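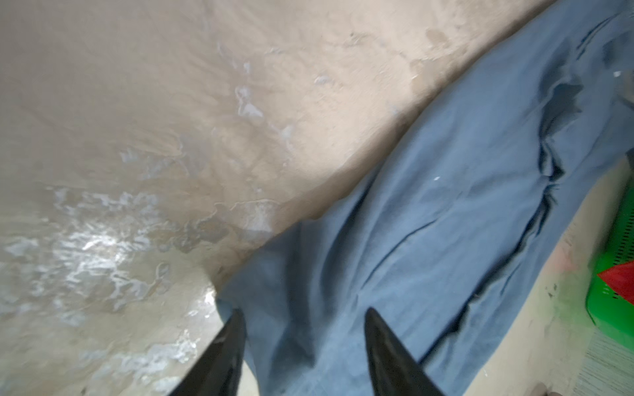 *Toile d'atelier Draltix, coloris bleu-gris, sur sol brut.*

## Toile d'atelier Draltix

Grande toile à tout faire pour l'atelier, le garage ou la cave. On l'étend sous un établi, on la jette sur un meuble pendant les travaux, on s'agenouille dessus pour bricoler au ras du sol. Teinte bleu-gris, aspect mat.

**Caractéristiques**

- Référence : 2201
- Matière : coton tissé serré
- Coloris : bleu-gris
- Lavage : 60 °C, sans adoucissant
- Conditionnement : à l'unité ou par lot de 8

La toile se froisse à l'usage et garde les plis. Un repassage n'est pas nécessaire – il suffit de la secouer et de la tendre à la main. Les peluches et poussières claires se voient sur le bleu ; un coup de brosse sèche les enlève.

Ne pas utiliser comme bâche étanche : le tissu n'est pas enduit et laisse passer l'eau. Pour un sol mouillé, voir la bâche Jakivmont.

**Prix du lot : 79 €**

Vendu par Ferkanby. Retours acceptés si la toile n'a pas été lavée.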